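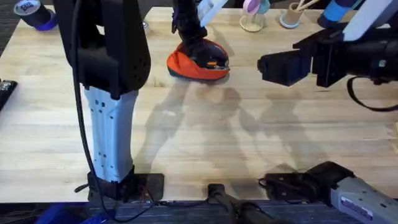

Caring for Wooden Work Surfaces in the Home

Household Guidance Sheet, Bedena Home Advisory Service
Revised May 30, 2020

A wooden surface that is cleaned correctly and oiled at sensible intervals will serve a household for decades. Most of the damage reported to the Service comes from standing water, unsuitable cleaning products and long periods without any finish at all. The following guidance applies to solid wood countertops, butcher-block tables, kitchen islands and workbenches in regular domestic use. It does not apply to laminate surfaces or to veneered furniture, for which separate sheets are available.

Know the finish before you begin

Two kinds of finish are common on wooden work surfaces, and they are treated differently. An oiled surface has absorbed its finish into the grain and feels slightly textured under the hand. A varnished or lacquered surface carries a hard film and feels smooth, sometimes faintly like plastic.

If the finish is not known, place a few drops of water in an inconspicuous spot and leave them for ten minutes. On bare wood or on wood whose oil has worn away, the water soaks in and leaves a dark patch. On a sound finish of either kind, the water stays in beads. Wipe the spot dry when the test is complete.

Oil should not be applied over varnish. It cannot penetrate the film and will remain on top as a sticky layer that collects dust. Residents who have inherited a table of uncertain history are advised to clean it thoroughly and observe it for a few weeks before deciding on any treatment.

Daily cleaning

Remove crumbs and loose dirt with a dry cloth or a soft brush. Wash the surface with a well-wrung cloth, warm water and a small amount of mild dish soap. Work along the grain. Follow with a second cloth dampened with clean water, and then dry the whole surface with a towel.

Do not leave wet dishcloths, sponges or dish racks on the wood. The area beside a sink deserves particular attention, as does the strip directly behind the faucet, where water collects unnoticed. Open seams between strips of wood are nearly always found in one of these two places.

The following should not be used on wooden surfaces:

- Chlorine bleach in any strength
- Scouring powder or steel wool (steel wool also leaves particles that rust)
- Ammonia-based glass cleaner
- Furniture polish containing silicone, on any surface that may later be refinished
- Steam cleaners

Surfaces used for raw meat or fish

The Service recommends that raw meat, poultry and fish be prepared on a separate cutting board that can be washed fully at the sink. Where juices have reached the countertop, wash the area promptly with hot, soapy water, rinse it and dry it with paper towels. A disinfectant may then be used if its label states that it is suitable for food-contact surfaces and for wood. Follow the contact time given on the label, and rinse afterward if the label calls for it.

Never combine cleaning products. Vinegar and bleach together release a dangerous gas, and so do ammonia and bleach.

Removing common stains

Onion, garlic and fish odors. Sprinkle coarse salt over the area, rub with the cut side of half a lemon, leave for five minutes and rinse. Lemon juice lightens some woods, and a first attempt should be confined to a small patch.

Beet, berry and red wine. Blot at once. If a mark remains on an oiled surface, mix baking soda with enough water to form a paste, rub gently along the grain and wipe clean. Cherry and walnut may show a pale area afterward, and a light coat of oil normally restores the color.

White rings from cups. A white ring is usually moisture held in the finish, and it often fades without treatment over a day or two. If it does not, a thin coat of mineral oil left overnight and wiped off in the morning is worth trying on oiled wood.

Black marks around cans and iron pans. These result from a reaction between iron and the natural tannins in the wood, and oak is the most susceptible. Light sanding removes shallow marks. Deeper ones may require an oxalic acid wood bleach, which must be handled with gloves and eye protection and kept away from children. A professional refinisher should be consulted if the surface is used for food.

Candle wax. Allow the wax to harden, lift it with a plastic scraper and wipe away the residue with a soft cloth. Knives and metal scrapers should not be used.

Oiling: how often and how much

A new or newly sanded surface should be oiled once a week for the first month and once a month for the remainder of the first year. After that, two to four treatments a year are sufficient for most kitchens. The water test described above is a better guide than the calendar – if drops no longer bead, the surface is due.

Food-grade mineral oil is inexpensive, has no odor and does not turn rancid. Blends of mineral oil and beeswax last somewhat longer between applications. Pure tung oil gives a more durable finish but takes many days to cure, and households with nut allergies should seek advice before using it. Olive, corn and sunflower oils are not suitable for this purpose, as they become sticky and develop an unpleasant smell.

1. Clean the surface and let it dry overnight.
2. Warm the closed bottle of oil in a bowl of hot tap water for a few minutes. Do not heat oil on the stove or in a microwave oven.
3. Pour a small quantity onto the wood and spread it along the grain with a lint-free cloth. Include the edges and, where they can be reached, the underside and the cutout around the sink.
4. Leave for 30 minutes. Add more oil to any area that has dried out.
5. Wipe off all the excess with a clean cloth.
6. Avoid placing anything on the surface until the following day.

Safety note. Rags soaked with tung, linseed or other drying oils can heat up and catch fire without any flame being present. Spread them flat outdoors in a single layer until they are stiff and dry, or place them in a metal container filled with water and closed with a tight lid. Contact the local waste authority for instructions on disposal.

Sanding out scratches and burns

Shallow scratches and light scorch marks can be removed from solid wood by hand. Begin with 120-grit paper wrapped around a sanding block, continue with 180-grit and finish with 220-grit. Always sand with the grain, and extend the work well beyond the mark itself so that no hollow is left. Wear a dust mask and open a window. Wipe away the dust with a barely damp cloth, allow the wood to dry and apply oil as for a new surface.

Varnished surfaces cannot be spot-sanded without leaving a visible edge. The full top must be stripped and refinished, and most households will prefer to engage a tradesperson for the work.

Dents, where the fibers are pressed down but not cut, often respond to moisture and heat. Place a damp cotton cloth over the dent and touch it with the tip of a warm iron for a few seconds at a time. Check frequently. The method is intended for unfinished or oiled wood only.

Movement, cracks and open seams

Wood expands in humid weather and contracts when the heating is on. A countertop that was tight to the wall in April may show a narrow gap by midwinter, and this is no cause for concern. Brackets and screws should permit a little movement, and slotted fittings are available at hardware stores for this purpose. Please do not fill seasonal gaps with hard filler, as the wood will have nowhere to go when it swells again.

A seam that stays open throughout the year should be repaired. Clean it out, work in a waterproof wood glue and clamp the pieces together for the period stated by the manufacturer. Long seams on a fitted countertop are difficult to clamp in place and are best left to a carpenter.

Bench tops and clamped equipment

Anything fastened to the edge of a wooden top concentrates pressure on a small area. Place a scrap of softwood or a piece of cork between the jaw of a clamp and the finished surface. Tighten only until the item is steady, and check the fitting again after the first week. Vises and other heavy fixtures that are to remain in place should be bolted through the full thickness of the top with wide washers underneath. Seal the inside of each drilled hole with oil or varnish before the bolt goes in.

Rubber feet can leave dark marks on some finishes. Felt or cork pads are preferable, although they should be replaced when they become compressed or damp.

Further assistance

This sheet is issued free of charge. Printed copies may be requested from the Bedena Home Advisory Service by quoting Sheet 51. Residents of the Iltov district may also borrow sanding blocks, clamps and a moisture meter from the tool library for a period of up to 2 weeks. Borrowed items should be returned clean and free of glue.

Related guidance

Sheet 30: Removing Limescale from Faucets and Kettles
Choosing and Storing Cutting Boards
Cast Iron Cookware: Seasoning and Rust
Safe Storage of Paints, Oils and Solvents
Laminate Countertops: Chips, Swelling and Burns
Iltov Tool Library: Conditions of Loan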